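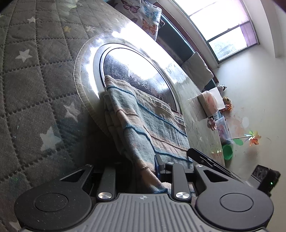
What does a front-loading washing machine do to a towel?

It lifts the towel out of a small amount of water, drops it back in, and repeats this many times until the dirt has moved from the cloth into the water.

Learning Shelf > Machines in the House > Washing > Front Loaders

The part that holds the laundry is called the drum. It is a metal cylinder lying on its side, with small holes in its wall. The drum sits inside a larger container called the tub. The tub holds the water. The drum turns and the tub does not.

Paddles on the inside of the drum carry wet cloth upward. Near the top, the cloth falls. Each fall pushes water through the threads. Detergent helps because one end of each cleaning molecule holds on to grease and the other end holds on to water.

The round door has a thick glass bowl in the middle. The bowl bulges inward and keeps laundry away from the rubber seal. The seal stops leaks. A lock keeps the door shut while the machine is running.

A towel is made of many small loops of thread. Loops give the cloth more surface, so it soaks up more water than a flat sheet of the same size. A dry towel that weighs 637 grams on a kitchen scale may weigh 933 grams when damp. The difference, 296 grams, is water.

At the end of the wash the drum spins fast. Water leaves through the holes and a pump sends it down the drain. The whole program in our test at Pikudgate took 53 minutes, and the last spin took 8 of them.

Words to know
Drum: the turning cylinder.
Tub: the container around the drum.
Seal: the rubber ring at the door.

Text by Kieran Rowbotham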